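Skudow Deep-Sea Station

4 min read

Search articles Search Go

The Skudow Deep-Sea Station is a cabled seabed observatory on the lower edge of the Skudow Shelf, built to record currents, sediment and passing animals, and best known to the public for its live video of mud. It comprises four instrument platforms joined by 64 kilometres of cable to a shore building at Jakgate. The deepest platform lies at 2612 metres.

History

The station was proposed by the oceanographer Ilaria Morelli, whose first application asked for nineteen platforms and was returned with a request to consider one. Four was the eventual compromise. The cable was laid over two summers, the first of which was spent largely in harbour waiting for the wind to drop. The first pictures came ashore one April, a little after three in the morning, and showed a sea cucumber. It stayed in view for most of the day and remains the station's most watched animal.

Instruments

Each platform carries a current meter, a hydrophone, a pressure sensor and one camera with two lamps. The lamps are lit for ten minutes in every hour, a limit set after the earlier practice of leaving them on drew so many shrimp that the camera recorded little else. Sediment traps are emptied once a year by the support vessel Kinyua, weather permitting. The traps were made by Altex, whose manual runs to 400 pages and devotes two of them to opening the lid. 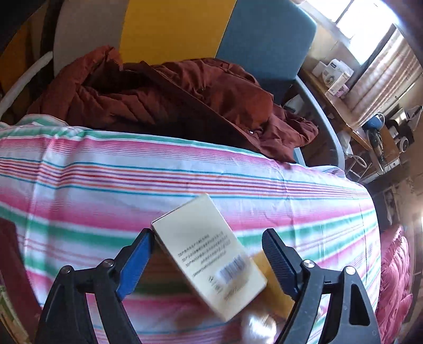
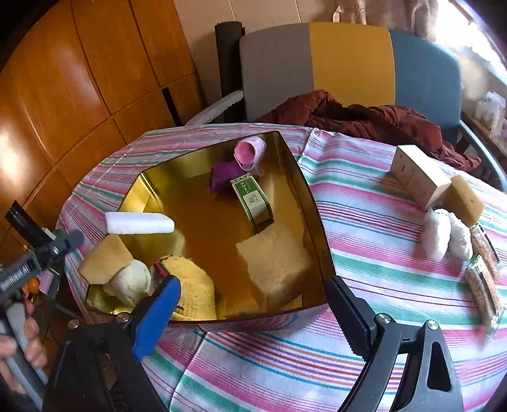

Sediment from the traps is split on board and sent ashore for sorting. Most of it is marine snow, the steady fall of dead plankton, droppings and mucus on which nearly everything at that depth depends. School visits to Jakgate use household things to explain it, and a golden container with shiny inner walls, set on a striped tablecloth, does well enough for a trap – whatever comes down into it stays put until somebody lifts it out. A real trap is a tall funnel and considerably less cheerful.

Public viewing

The video is free to watch and has a small, loyal audience, many of whom leave it running while doing something else. Viewers may report sightings through a form, which offers "fish", "not fish" and "unsure". The third is by far the most popular. A rattail first logged as "unsure" was later found to be the deepest recorded on the shelf.

Criticism

Local fishing crews objected to the cable route, which crossed a favoured trawling ground, and part of it was moved north. Others have questioned the cost of the camera on the second platform, which faces a boulder. Morelli has defended it on the grounds that the boulder has anemones.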